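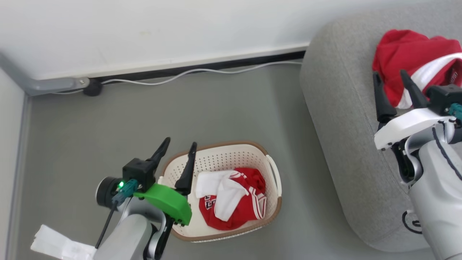 June 18, 2019

Madder bath, second round. Water meter at start read 3,401, written on the card by the sink.

Eight skeins of the Cordero wool came out of the alum this morning. They had been sitting in it since yesterday evening with the lid on. I squeezed them out by hand and left them damp in a towel while the pot heated. Two of the skeins were tied too tight at the figure eights, so I cut those ties and redid them looser. The first round had pale rings exactly where the ties were, and Jarmo is still unhappy about it.

Madder is the ground root from the Plelell order, 224 grams on the kitchen scale, soaked overnight in a jar. It smells like wet hay. The last bag from them was coarser and left bits in the yarn that I was still picking out a week later. I tied this lot into an old pillowcase before it went in the pot. The pillowcase leaked a little at the seam. I'll double it next time.

Heating notes. Went up slowly on the small burner, lid off, stirring now and then with the long stick. The thermometer with the cracked case reads high compared to the other one, and I have put tape on it. Please use the untaped one. The bath got a bit too warm just before lunch when I was on the phone with Jouko Lehtinen, and there was a brownish cast on the side of the pot after that. I turned it off and let it drop before putting any wool in. Whether that costs us some of the red I can't tell yet.

Jouko's question was about water. He runs the same recipe out at Prikow and gets a clear orange where we get brick. His water is soft and ours is hard, and he thinks that is the whole difference. I think the alum matters too. We agreed to swap a can of water each and dye one skein apiece in it. I still owe him a skein from March.
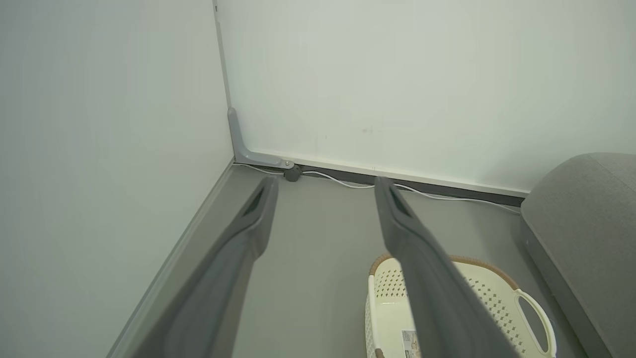

Laundry basket, off-white with a tan rim.

Afternoon. Three skeins in first, then the rest once those had taken some color and I could see it was going on evenly. Probably should have put them all in together. The first three are deeper, and that will show if anyone tries to use them in one sweater. I tied a scrap of blue cotton on each of those so they can be sold as a separate lot.

Fire off in the late afternoon. Everything is cooling in the bath overnight. Do not lift them to look! I mean this for Jarmo Salminen.

Lightfastness strips from the Istbridge samples: still taped in the south window, half of each covered with foil. The weld yellow has faded enough that I can see the line. The old madder strip has no line I can find. The logwood has gone gray and I wouldn't sell it for anything that will hang in daylight. I'll take the strips down at the end of the month and glue them in the back of this book. 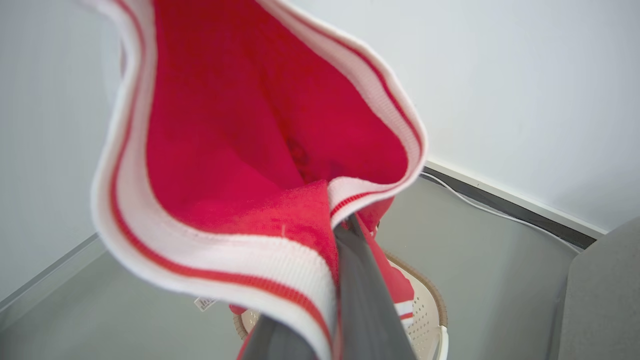
Can the alum bath be used again for the next batch?
Once, if it is topped up with half the usual alum and used within a few days. After that we pour it out and start fresh, as the color starts coming out uneven.

Still to do tomorrow: lift the skeins, let them drain on the rail, rinse until the water is mostly clear, then hang in the shade. Keep the rinse water lukewarm. The cold tap on warm wool is what felted the gray batch. Read the meter again after the last rinse and write it under the first number.

The exhaust bath is worth keeping. There should be enough left for a pale peach on the small skeins, and I have a few already in alum in the covered bucket.

Low on alum. Out of pH paper.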